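Handing the basket work over to the arms

At the Gundness bakery counter, two people used to fill bread baskets from opening until 11. The arms do that now, and the same two people set up, check and restock. Allow one shift to learn the routine.

Before you start

Lay the cloth flat and put the basket where the arm can reach straight down into it. Keep your sleeves and apron strings clear of the cables.

Running a batch

Set out the loaves and rolls, step back, and press start. Watch the first 3 baskets through.

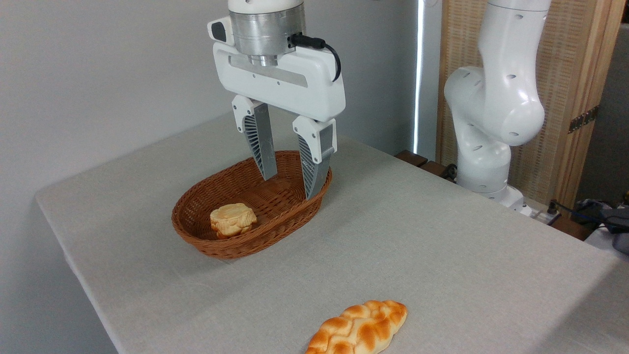

If a roll gets squeezed, stop the arm, take the roll out by hand and lower the grip by one step. Write the change in the shift log so the afternoon crew sees it.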